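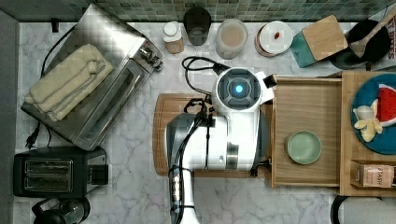 28 August 2018 - First day on the set

I am writing this in bed with my shoes still on, because if I take a shower first I will fall asleep and forget the half of it. Today I was an extra in a film. I had two seconds in front of the camera, maybe three, and I waited eleven hours for them.

The film is called Lobo. It is a story of smugglers in a mountain village, with a lot of fog and not many words. The company is Brukine and they needed 190 people for the market scene. I sent them my photo in spring, with my height and my shoe size, and I had already forgotten it when the message came. Be at the parking lot at five in the morning, bring dark socks, no perfume, no nail polish. I did not sleep much. I ironed my own clothes very carefully, and then of course they took them away and gave me a costume.

My costume was a brown skirt, a wool shawl and a basket with turnips. The turnips were real and they became heavier every hour. The woman from the costume department looked at my hands and said they were too clean, so she rubbed something dark under my nails. It is still there now. I have tried soap and lemon.

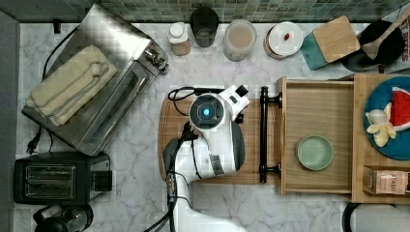

After the costume we waited in a big tent with benches. I had imagined that extras talk about cinema all day, but they talk about food, parking and their knees. One man has been in 18 films and he has seen only four of them. He gave me good advice: never sit near the entrance, the assistants always choose from there when they need someone to stand in the rain. I moved my chair. Later they chose from the back of the tent, so I am not sure about his system.

Around noon they called us to the square. I have to say that it was beautiful. They had covered the asphalt with earth and hung old cloth over the shop signs, and the pharmacy where I buy my cough drops had become a stable. There was a goat. The fog came out of a machine and smelled a little of candle.

My task was simple. When the assistant touched my shoulder, I had to walk from the well to the stable, stop, look at the two riders, and continue. On paper it is nothing. But when you know that a camera is looking, you forget how a person walks. In the first take I moved my arm and my leg of the same side together, like a toy soldier. In the second I looked at the riders too early, before there were any riders. For the third one the goat went the wrong way, and I was thankful to the goat.

We did it nine times. The lead actor was one of the riders, and I want to write this down because people always say that famous actors are difficult. Between the takes he stayed on the horse, in a fur coat, in August, and he did not complain once. He asked the people near him if they had water. He did not ask me, I was too far away, but I heard it. His voice is higher than in the movies.
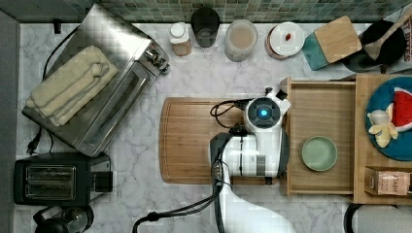
Then came a long break for the light. I do not understand light. To me it was the same before and after, but eight people stood and looked at the sky with serious faces, so there must have been a difference. We ate rice with chicken from paper boxes. I kept the shawl away from the sauce with one hand and ate with the other.

In the tent I learned also about the pay, which comes in two parts, and about other jobs. A series called Bamari will be shot here in December and they look for people who can skate. I can not skate, but I wrote down the address. The girl beside me had worked on Zendo last year, the one with the submarine, and she said some 200 extras were put in a swimming hall for three nights. After this I stopped complaining about the turnips.

At four they moved me to the other side of the well, and from there I think I am not visible anymore, only my basket. I was a little sad and then I was not. My feet hurt so much that I was glad to be a basket.

My mother called when I was on the bus and wanted to know if I had spoken. I told her that I had said "good morning" to a goat. She asked if it will be in the film.

The village in the story has 3,000 people, the assistant told us, so the rest of them will be made by computer. I hope they walk better than me.

Tomorrow again at five. I must find other dark socks, these ones have a hole, and put plasters in my bag. And ask if I can have the small basket.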